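4.2 Release timing and trailer views

We next looked at whether the gap between a trailer and the film's release was linked to how long viewers stayed with the trailer. The sample is the set of 50 music documentaries described in Section 3, all listed on the Temport service. Concert films were left out unless at least half of the running time was interviews or archive footage. Two coders, Ratree Kaewsai and Yupin Limsakul, sorted each trailer by its main content: performance, interview, or mixed. They disagreed on 2 titles, and Manee Srisuk settled both.

Trailers built on interviews held viewers longer than trailers built on performance clips. The difference was largest for artists who rarely speak to the press. In written comments, viewers of these trailers often named a guest speaker and seldom mentioned a song. We did not find the same pattern for films about groups that had already broken up, where old stage footage drew most of the comments.

The length of the gap mattered less than we expected. Titles released in June did slightly better than the rest, but several of them were also shown at festivals, and we can't separate the two effects with a sample this small. Titles with fewer than 1,000 trailer views were kept in the counts and dropped from the timing comparison, which left 40.

Comments were collected with Memov and read in full by the first author. Comments in languages other than English and Thai were set aside. This probably lowers the weight of titles such as Divutby, whose audience is mostly elsewhere.

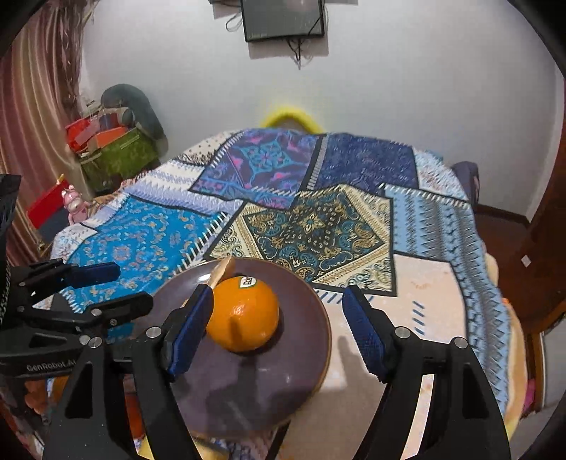 Figure 4. An orange on a purple plate, with a patchwork-patterned cloth underneath.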